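Ticket: Bin contents do not match bin list
Status: Open (reopened)
Queue: Nillow stockroom, mixed goods
Reported by: Hanna Pasichnyk

Summary
The returns bin is supposed to hold bath and grooming items. It holds one grooming item and a small toy shop.

Steps to reproduce
Go to the returns shelf in the morning. Look in the gray bin. Read the list taped to the shelf. Look in the bin again, in case you were unfair the first time.

Expected
Hairbrushes, combs, the Wendura soap dishes.

Actual
A hairbrush. I will give it that.

Log

9:15 – Emptied the bin, wiped it, put back only what was on the list. The white scuffs on the floor don't come off. I tried the blue spray and then the other blue spray.

11:30 – Toys again. Asked at the Tkachuk counter whether they had been using our bin. They said they had been using "a bin."

11:40 – Moved our bin to the other end of the shelf and printed a new label in letters you could read from the parking lot.

2:30 – The new label is being respected in the sense that things are now put in very neatly underneath it. Marked as solved by someone on the early shift. Reopened by me.

3:05 – Checked the Flinasura sheet. It files hairbrushes under "Household, long" and balls under "Household, round." Both codes send you to the same gray bin. So the counter was following the sheet, and I owe them an apology, which I'll deliver when they return my tape.

3:20 – Contents at the time of reopening:
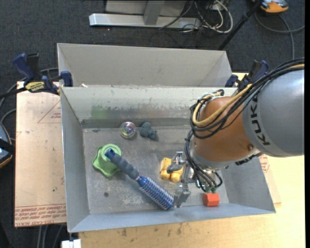
Gray bin, afternoon check. Blue brush is ours. Clear ball, yellow toy and red-orange block are not on the list.

3:35 – The green plastic thing under the brush handle is still unclaimed. It has a raised ring and a wavy base, and I've heard it called a toy and a soap dish by people with equal confidence. It isn't a Wendura. Leaving it where it is until somebody finds a code.

Workaround
Ignore the shape codes and read the label.

Next step
Sheet owner to split "long" from "round." Please don't close this again before that's done.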